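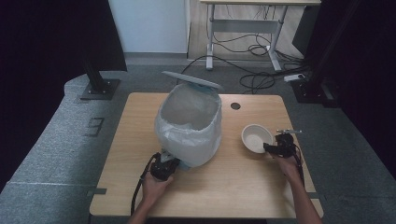

Keeping the car nice between washes

11 Sep 2023

I put 276 miles on my hatchback last week, most of them with two kids and a bag of pretzels in the back, so you can guess what the floor looked like by the end! I'm not a detailer (my brother-in-law is, and he winces when he sees my door pockets), but I've picked up a few habits that work for me.

Door jambs first

Everybody forgets these. Open all the doors, wipe the painted edges with a damp microfiber cloth, then do the sills. It takes me seven minutes and the whole car feels newer, I swear.

Rubber seals

Before the cold sets in I rub a little silicone spray into the door seals with an old sock. Spray the sock, please, and keep it away from the steering wheel and pedals. I do mine in November. Last winter Yutong Tang next door skipped hers and had to climb in through the hatch in her work clothes.

Crumbs in the seat rails

Slide the seat all the way forward, vacuum behind it, then all the way back and vacuum the front. A dry paintbrush gets the stuff the nozzle can't reach. I use the 2-inch one left over from the hallway.

That film inside the windshield

Two cloths, one damp and one dry, and don't do it in full sun or you'll be chasing streaks all afternoon. I go up and down on the inside and side to side on the outside, so if there's a streak I know which side it's on.

Bug splatter

Lay a wet towel over the bumper and go have your coffee. When you come back most of it wipes right off. Scrubbing it dry is how I scratched the last car, and I'm still a little sore about that one.

Floor mats

Shake them, vacuum them, shake them again. If yours are rubber, dish soap and a soft brush are plenty, and let them dry flat before they go back in. Skip the shiny dressings on the driver's side, they get slippery underfoot.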